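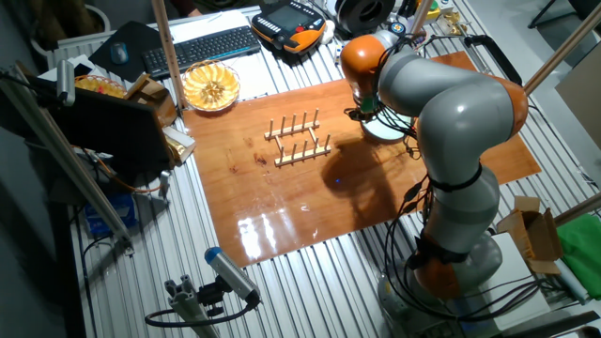 Seven-axis arm on the bench, over the wooden board. Peg rack empty, to the left of the tool.

Climuno Bench Cell – dish rack and table chores

Used demo cell, sold by Ekanayake. Listed 6 April 2020. One available.

Quick version: arm, slotted aluminum bench, wood work surface, bench sensor on a bracket, teach pendant with cable. Set up for light household-type tasks at table height. Good for a school lab or a shop that wants to try things out before spending real money. Not a kitchen appliance. Please read the next part before you call.

Can it do the dishes?

No. Parts of the job, yes. We get this question every week so here is where it stands.

Putting a dry plate into a peg rack – works, if the plate is the size you taught it and the rack stays where you left it. Move the rack a little and you need the vision script. The script is ok. Shiny surfaces give it trouble, and the board is varnished, so close the blinds or put a matte cloth down.

Taking plates back out – easier. Most buyers should start there.

Wet plates – don't. Nothing on the bench is sealed against water.

Cups – hit or miss. Handles are a problem.

Forks and spoons out of a pile – no.

Wiping the board – yes, with a pad on the tool. Slow but it gets all of it. Doesn't know if the board is clean, just runs the path.

Folding a towel – we tried in March, got one decent fold. Would not sell it on that.

Shop-floor work

Better story here. Moving small parts from a tray to a fixture, pressing a button on a tester, holding a part for inspection. Same motion over and over, parts in the same place. Our longest unattended run was over 60 cycles of tray to fixture, then a part stuck to the tool and it stopped by itself like it should.

A person still does all of this faster. If speed is what your after, look at the Pellodov line insted, different price class.

What you get
Arm, seven axes, gray with orange joints, round base
Teach pendant
Aluminum bench with slotted top
Wooden board and peg dish rack
Cylindrical sensor with bracket and cable
2 practice programs (rack load, rack unload)
Printed setup notes

Not included
Computer, monitor, keyboard, mouse
Baskets, boxes and anything else on the bench
Safety fencing – check your local rules

Condition

Used. Cables are strapped to the outside of the arm, so look them over before power up and again after you change the tool. Leave slack at the joints. Board has normal knots and grain, no warranty on the wood.

Setup

Two people to lift the arm. Bolt the base first, then the sensor, then teach the corners of the board. Plan on 2 days if its your first one. Run everything at low speed until you trust it.

Price and pickup

3,003 as listed, bench included. Pickup preferred. We can crate it, extra cost, ask first. No returns on demo units, but you can come see it run a rack cycle before you pay.

Questions by email, put "Climuno bench" in the subject or it gets lost.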